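Home Tables Seating Storage Delivery Seconds

Wornthorpe work table, white top

Tuesday, December 8, 2020
By the Duvham equipment desk

We held off stocking the Wornthorpe for a good while. The maker's brochure calls it "the last table you'll ever need", and we have sold enough tables to people who already owned the last one they'd ever need to be wary of that. It also calls the top "virtually indestructible". We asked what virtually meant and were sent the brochure again.

Still, it kept turning up on customers' wish lists, so we bought a few, put them to work in our own packing room and left them there. The page you're reading is what we think of them. If you want the brochure version, the maker has plenty.

It is a plain rectangular work table with a white top, a steel underframe and four legs. The top is 179 cm long. The maker rounds that up to 180 in its headline and in the product code, and then gives the real figure in small type on the back page. One centimetre won't trouble most people. It will trouble you if you're butting two of them up against a wall and have ordered a shelf to match, so measure from our figure and ignore the name.
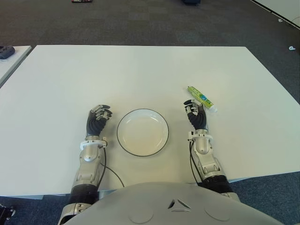
White tops divide people. The case for white is that you can find a dropped screw on it, it brightens a dim room, and spills show up before somebody puts paperwork in them. The case against is everything else that shows up: pen, coffee rings, the grey smear off the bottom of cardboard boxes, scuffs from anything with a rubber foot. The Wornthorpe wipes down well enough with warm water and a drop of dish soap. Ballpoint comes off if you get to it the same day. Permanent marker leaves a ghost, whatever the brochure says about "graffiti resistance".

The finish goes under the name Susia. We've read the literature on Susia and can report that it is a finish. There's a paragraph about molecular bonding that we wouldn't lean on. In daily use it has held its colour near the window better than our old tops did, and it doesn't glare as badly under tube lighting. It does scratch. A box knife will mark it first go, and no amount of rubbing will bring it back. Use a cutting mat. If your work is mainly cutting, buy a cheaper table and a good mat and pocket the difference.

What it weighs, and why that matters

42 kg without the box. That is heavy for a table this size and it's the main reason we ended up liking it. It doesn't creep across the floor when you lean into it, and it doesn't drum when you put something down hard. It also means you should not carry it up a flight of stairs by yourself, and you should think twice about buying it if your room gets cleared every Friday for something else. There are no castors. The maker sells a castor kit, which we tried and don't stock. With the kit fitted the table rolls nicely and then keeps rolling, locks on or off.

The maker says the top will take "up to half a tonne, evenly distributed". We have never met an evenly distributed load. Real loads are a stack of paper at one end and a person sitting on the other. We wouldn't put an engine on it. For packing, sorting, sewing, model making, bench scales, printers and the usual run of workroom gear, it's more than stiff enough.
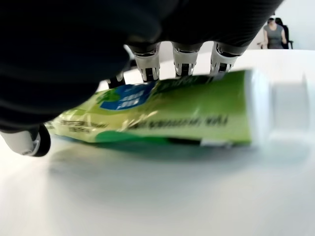
White tabletop, green tube.

Assembly

The instructions say fifteen minutes. Allow an hour, and have a second person there for the last bit. The underframe goes together upside down on the floor, and you'll want a blanket under the top while you do it. Leave every bolt finger-loose until all the legs are on. People who tighten as they go end up with a rocker, blame the floor, and ring us.

The hex key in the bag is soft rubbish. Ours rounded off before the second leg. We now drop a decent one in with every table we send out and haven't put the price up for it.

The feet adjust, though not by much. They'll cope with an ordinary uneven concrete floor. They won't cope with a garage floor that falls toward a drain, and the table will want shims at the low end. The lock nuts on the feet are worth doing up properly. If you skip them the feet wind themselves in over a few months and you're back where you started.

Edges and corners

This is where we have a real complaint. The corners are squarer than the drawing suggests and they sit at hip height for a lot of adults and face height for a lot of small children. If the table is going in a school, a library or a room where kids run about, fit corner guards. Kumarasinghe make a clear stick-on set which we keep in the spares drawer. They yellow after a while, as all of them do, but they stay on.

The edge strip is neat. On one of our packing room tables it has started to lift at a spot where tape guns get knocked against it. A bit of contact adhesive and a clamp fixed it. The warranty covers "delamination under normal use", and we'd like to be there when somebody argues that a tape gun is normal use. We think it is. We can't promise that the maker will.

Things on the table

Customers ask whether small items roll off. Any flat table will lose a pencil or a bottle lying on its side if it isn't level, and this one has no lip. You can buy a clip-on rail from the same range. It costs a silly amount for what it is and gets in the way of your forearms, and a strip of quarter-round from the hardware store does the same job.
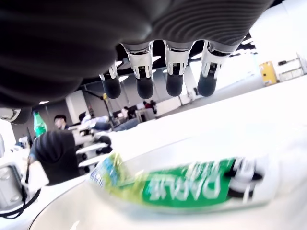
Height is the other common question. There's one fixed height, somewhere between a desk and a bench, and it suits neither perfectly. Sitting, you'll want your chair up a notch and maybe a footrest. Standing, tall people will stoop. The brochure describes this as "versatile". For mixed use by a lot of different people it's a fair compromise. For one person doing one job all day, get a table made for that job, or one that winds up and down, and put up with the extra cost.

Heat: use a trivet. The maker quotes a temperature for the surface that we haven't been game to test on stock we intend to sell. Solvents: acetone is out. Metho on a cloth is fine for sticky residue if you don't leave it sitting.

Who should skip it

Anyone renting a place with a narrow hallway. The top comes in one piece and does not bend, and we've had one come back on the same truck. Measure the tightest turn, including the door handle.

Anyone who wants a bargain. There are lighter white tables for a good deal less, and if yours is only going to hold a kettle and a sign-in sheet they'll do.

Delivery and returns

Metro delivery is $58 per table to a ground-floor door. The driver will bring it to the door and no further, and we'd rather you hear that from us now. Regional orders are quoted. Pick-up is free, but bring a ute or a wagon with the seats down and something to tie it with. We've watched people try it with a hatchback.

Unassembled tables can come back in the original carton. Once the bolts have been through the frame we treat it as a second and refund accordingly. Check the top for transit damage before you start building, both faces and all the corners, and send us a photo if you find any. We don't argue about those.

Spare feet, bolts and edge strip are kept in stock. Replacement tops are ordered in and the maker's lead time should be doubled.

Last updated: August 2021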